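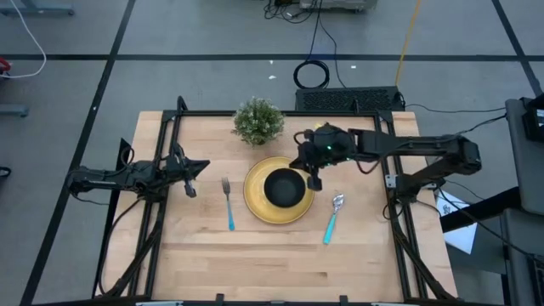

Solid timber moves across the grain as the air around it gets damper or drier, and hardly moves at all along it. Most of what goes wrong with home-made tables, shelves and worktops follows from forgetting this for an afternoon. In a butcher-block top such as this one, with its long parallel strips in blond and tan, the direction of movement can be read straight off the wood: it will grow and shrink at right angles to the strips, and the slightly darker band near the middle makes no difference to that. Colour varies between boards of the same tree. It tells you very little about how wet the board is.

I have had three emails on the subject since the post about shelf brackets, so I have put my notes in order. The shelf in question is in my hallway. It is a glued-up panel, 400 mm deep and 2526 mm long, screwed up from below into steel brackets. I measured it when it went in, over the winter with the heating running, and then again in the summer. The depth had increased by 2 mm. The length was the same, as far as I could tell with a steel tape, and I would not trust myself to see less than half a millimetre over that distance.

Two millimetres over that depth is half a per cent. With a screw at the front of the bracket and another at the back, and both holes drilled tight, the timber has nowhere to put that half per cent. It will either pull the screws sideways, bow upwards, or wait for winter and split. Mine bowed. Yupin Khunthong, who has the flat below and the same shelf from the same delivery, had used slotted brackets and had no trouble at all.

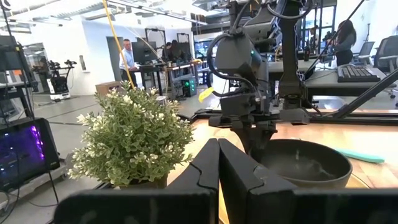

Page last changed: April (corrected the paragraph on slots, added the note on breadboard ends)

Slots. The screw nearest the wall can go through a plain round hole. This fixes the back edge and keeps the gap at the plaster constant. Every screw in front of it goes through a slot, with the long direction of the slot running across the grain. An earlier version of this page had the slot turned the wrong way, and Surachet Kamolrat was kind enough to write in. If you followed the earlier version, take the front screws out and do it again.

The length of the slot depends on when you fit the panel. If the timber goes up in the driest part of the year it has only growing to do, so the screw should sit near the end of the slot that leaves room for the panel to travel forwards. In the dampest part of the year, do the opposite. If you don't know which you have, put the screw in the middle and make the slot longer. Use a washer under the head. Tighten until the washer will not turn by hand, then stop.

Pan-head screws are better than countersunk for this. A countersunk head wedges itself into the slot and you are back where you started, with a fixed panel and a false sense of having dealt with it. I used the Galtik stretcher plates on the second attempt. They come with the slots already cut in both directions, so it is worth looking twice before screwing them on.

Finish. Oil and varnish slow the exchange of moisture. They don't stop it. A varnished top will ride out a damp week without much change, but a damp season will get through. What matters more is that both faces get the same treatment. If the top has four coats and the underside has none, the underside takes up moisture faster and the panel cups. I have seen this on a desk top that was stored flat on a concrete floor for a month before fitting, and it took most of the following month, stood on edge with air on both sides, to come back.

Breadboard ends. These are the strips fitted across the ends of a table with their grain at right angles to the rest. They keep the top flat and hide the end grain. They must be glued only at the centre, with the outer pegs running in slotted holes. In July the main boards will stand slightly proud of the end pieces, and in January they will sit slightly short. A breadboard end that lines up perfectly all year is either made of something other than solid timber or is about to crack.

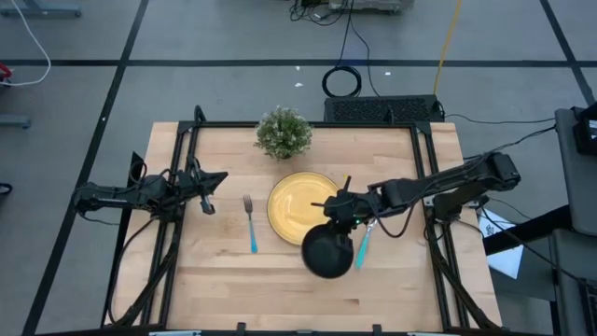
Workshop notes, no. 303

Measuring. Several people have asked whether a moisture meter is needed. For furniture that is already in the house, I would say no. A steel rule and two pencil marks on the underside will tell you how far the panel has moved, and that is the number you want. For new timber a meter is worth having. I own a Pranditz pin meter, which agrees well enough with the one Roman Malinowski uses at the joinery when we try both on the same board. Neither of us has checked them against an oven-dried sample. Readings near the end of a board are always low, so take them well in from the end, and take more than one.

Grain direction is easy to see on a clean top with straight grain. Knots complicate matters locally, as the fibres bend round them, and a small crack through a knot is common and usually harmless. Leave it alone unless it catches a cloth. Filler in a crack that opens in winter gets squeezed out in summer, and you then have a ridge to sand.

On frames. A solid top on a metal frame needs more care than the same top on a wooden one. The metal does not respond to humidity at all, so all of the movement has to be taken up at the fixings. A wooden frame is little better in this respect, as its rails run crosswise under the top and are long-grain in exactly the direction the top wants to move, but softwood rails will at least crush slightly around a screw.

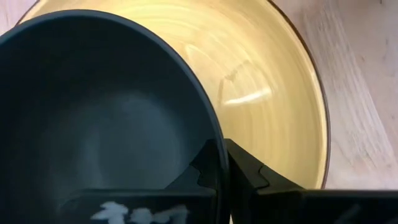
Plywood avoids most of this, each layer being held by its neighbours, and for a long shelf painted white I would now use it without a second thought. The hallway shelf would have been cheaper that way too. Saengthong quoted me for both at the time and I chose the solid panel on looks.

Still to do: measure the shelf again in the autumn at the same marks, and find out whether the kitchen worktop is fixed down at the back or only sitting on its silicone. Ivana Saavedra says hers was only ever siliconed and has not shifted, but hers is half the depth.

Comments are open until the end of the month. Please give panel widths in millimetres.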